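**Client news: a launch campaign for the Howells walking trail**

In November we finished our part of the work for Dirnolora, the small charity which looks after old footpaths and the stories connected with them. Many of you asked how it went, so I write it down while I still remember the details.

Dirnolora came to us in spring with a clear wish. They had repaired the trail from Brellberg to Howells, and they wanted people outside the two towns to hear of it. The budget was small. They had already tried to write to newspapers by themselves and received two answers, both of them polite and both of them no.

Our first advice was to stop speaking about the repair. For the people who did the work, the new steps and drainage are of course the main thing, but an editor in another region has no use for them. We asked instead who walked this path in the past. Rhodri Gittins, who manages the archive of Dirnolora, sent us scans of a notebook kept by a mail carrier. It has 317 entries, most of them only one line: the weather, the number of letters, sometimes a complaint about a dog. We read all of it in one afternoon and we knew that we had our campaign.

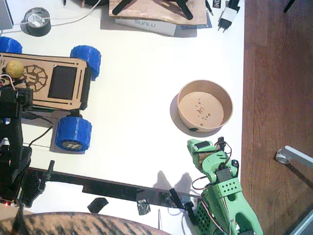
*On the table: a small rover with blue wheels and a yellow ball on top.*

The idea was simple. Each morning at seven, Dirnolora published one line from the notebook, with no explanation and no link. After two weeks they told the readers where the lines came from and invited them to walk the same route and to send back one line of their own. We prepared printed cards for this, the size of a normal postcard, and left them in cafes and at the bus station in Brellberg. We ordered 1000 of them and we had to order again.

By the end of the campaign Dirnolora had received 1215 lines from walkers. Some are funny, a few are very sad, and many speak again about dogs. A regional radio program read a selection on three evenings — this was not in our plan, the producer found a card by herself in a cafe and called the number on the back. After that, the local newspapers which had refused before wrote to ask for interviews.

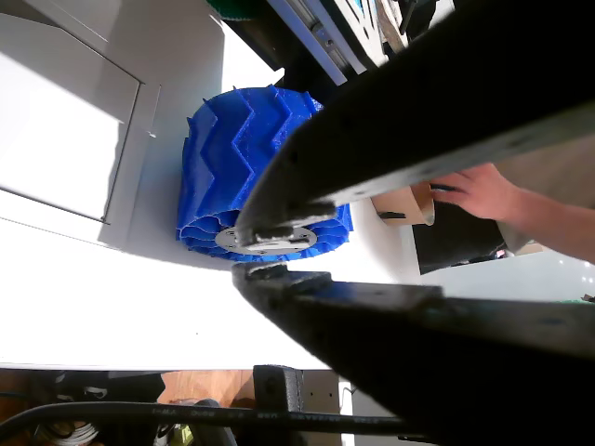 Not everything went well. We sent the first press release too early, when the website of the trail was not yet ready, and for one day the readers arrived at a page with an old map. The mistake was ours and we have apologized to the client for it. We have now changed our checklist, so that a second person opens every link before a text goes out. We also underestimated how much time it takes to read handwriting. The cards were typed up by two people at Dirnolora in the evenings, and in the next project of this kind we will put these hours in the offer from the beginning.

For colleagues who plan something similar, I would say: ask the client for the material which they consider too boring to show. Rhodri did not want to send the notebook at first, because he thought that nobody would care about the weather of so long ago.

The cards from the walkers will be shown in the library at Howells during the winter, and the entrance is free. Dirnolora also prepares a small printed book with a part of the lines, and we help with the text on the cover and with the list of reviewers. If you write about walking, local history or mail and you would like to receive a copy, please answer to this newsletter and put "Howells" in the subject.

Next month we will write about our work for Lilomgate, who open their second bakery and want to do it quietly — a rather unusual request for a press office.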